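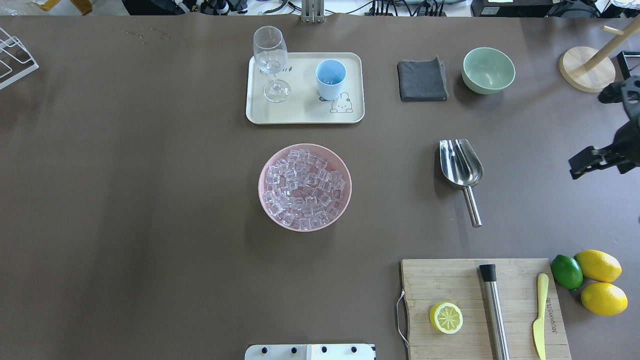

How do you teach a robot to fix a cold drink? You can't just tell it, "Put some ice in the glass, please!" A robot doesn't know what ice is, or how hard to squeeze a scoop. So people show it — again and again and again.

At a robot workshop called Plalto, the grown-ups have 2 ways of showing.

The first way is by hand. A person holds the robot's arm and gently moves it where it needs to go, a bit like helping a little kid hold a crayon. The robot keeps track of how every joint bends along the way.

The second way is by remote control, and it's so cool! The person moves a set of controls, and the robot's arm copies them right away. Reach forward, and the robot reaches forward. Pinch, and its gripper closes. (A gripper is a robot's hand. Many have just two fingers!)

Each time through the job is called a demonstration. One is never enough. For a drink job, the robot might need more than 300! And the people change things a little as they go. They slide the bowl of ice over, or turn the scoop a different way, so the robot learns to look for the scoop and doesn't just reach for the same old spot.

What if the person drops an ice cube? That can be useful too — picking it up shows the robot how to fix a mistake.

Then a computer studies all those demonstrations and hunts for patterns. After that, the robot gets to try by itself. Go, robot, go!

Try it at home: close your eyes and let a friend guide your hand to pick up a spoon. Now try it with no help. Was it harder than you thought?

We use cookies to make this site work better. Ask a grown-up before you choose. Accept | No thanks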